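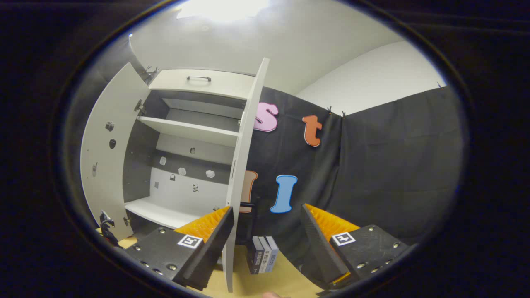

The household tasks course of the Lultport Student Robotics Club requires each team to practice on ordinary furniture before the May competition. The following tips apply to all teams using the Hilavex workshop. Cupboard practice begins with both doors swung wide open, as on the white cabinet with the drawer across its top, so that the operator can learn the space between the upper and lower shelves. Drawer practice follows. A curved pull handle should be approached from the front and gripped at its center.

Hinges
Check the screws on every hinge before a session. Tighten by hand with a screwdriver. Power drivers strip the holes and are not permitted on club furniture.

Finger pads
Wipe rubber pads with a damp cloth after each session and allow them to dry fully. Grit in the grooves will mark white paint. Pads are replaced after 2,000 grips, and the change is entered in the team log.

Markers
Clean printed markers with a dry, soft cloth only. A marker that has begun to peel must be reported to Dariusz Czerwiński before the tool is used again.

Backdrops
Hang curtains from clips and smooth the fabric before pinning foam letters. Use short pins.

Practice periods last 70 minutes, including cleanup. Each team may enroll up to seven students. Requests for additional time should be addressed to Jin-sol Lim, course instructor.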